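Linen Table Day Fills Juntunen Hall With Blue Cloth and Folded Corners

JUNTUNEN, 11 August 2018. If you have ever fought with a tablecloth and lost, the Juntunen community hall was the place to be this morning. The Huvent housewares fair opened its doors with a whole room given over to table linens, and the line was already past the coat racks when the lights came on.

The fair has run every summer for four years, but the linens never had more than a corner next to the jam jars before. This time organizers printed 800 programs and ran out before lunch, then went back to the copier at the library for more. The final count at the door was 1000 visitors, easily the best the fair has seen.

Much of the chatter was over blue. Navy, denim, faded workshirt blue, the deep kind that hides a coffee spill (mostly!). Sea themes were all over the room too, with whales and big round-bellied fish done in simple white outline, the sort of drawing a kid might make on a steamed-up window. The sunny little sayings worked into the cloth got plenty of smiles as well.

The blue cloth and the wood tabletop: 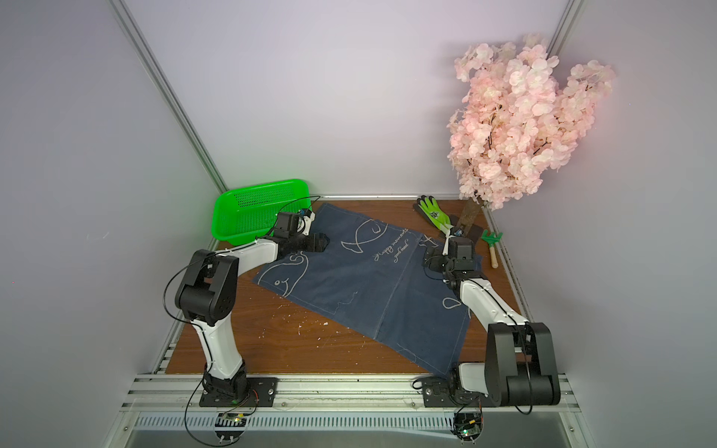
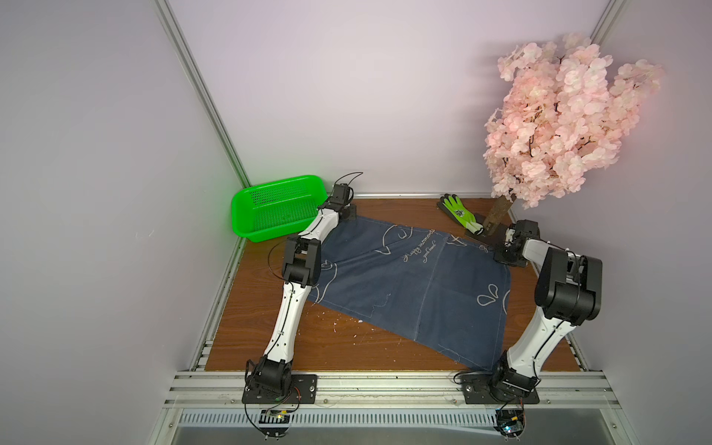
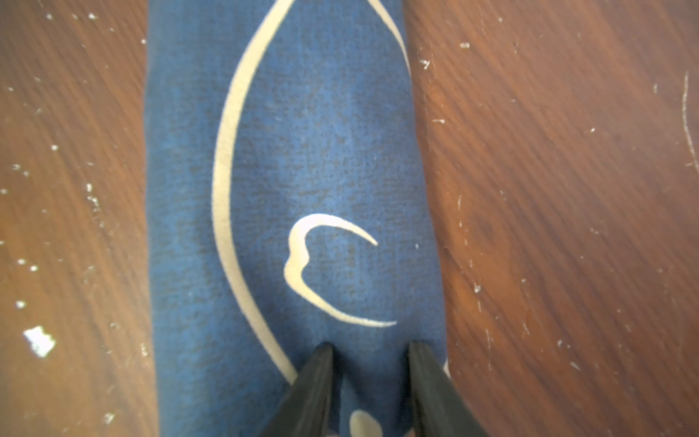
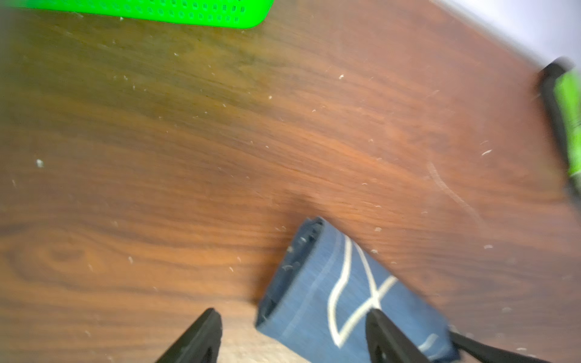
The folding hour was the surprise hit. It was planned as a quiet side event at the far end of the hall, with a few benches and a stack of spare napkins, and it ended up so crowded that people stood on the stage steps to watch. The method taught was a plain one: lay the cloth out flat, square up the far corners first, smooth from the middle toward the edges, then fold in half and in half again. Visitors got to try it on cloths of 3 sizes, and the large one sent more than one pair of strangers into giggles as they walked toward each other holding the corners.

A good tip came out of the question time. If a cloth has a seam down the middle, use it as your guide for the first fold and the rest falls into line. Several people wrote that on the backs of their programs. Another favorite was to shake the cloth outdoors before it goes in the basket, so the breakfast crumbs don't ride along to the next meal.

Next door, the Bokov room had the dyeing display, with jars of indigo lined up on the windowsill and swatches pinned in order from one dip to twelve. The twelfth was nearly black and just gorgeous. Kids could press a leaf or a shell shape onto a square of cotton and take it home, and by early afternoon the fence outside was hung with drying squares from one gate to the other.

The Lurix bakery kept everyone going with cardamom rolls and cold lemonade, and had to send home for a second batch of the rolls. There was a swap table by the exit, too, where anyone could leave a linen they no longer used and pick up a different one. A set of yellow napkins with scalloped edges lasted maybe a minute. A long striped runner went home with a family who plan to cut it up for curtains in their camper, and what a cheerful camper that will be.

Plans are already under way for a smaller spring version in May, with the folding hour moved to the main floor and more benches brought in. Organizers would also love to hear from anyone with old embroidery patterns to lend, especially boats, birds and fish. Patterns can be dropped off at the hall office during regular hours, and each one will be copied and returned in its own envelope.

The fair stays open until six this evening. Admission is free, and the swap table still has room.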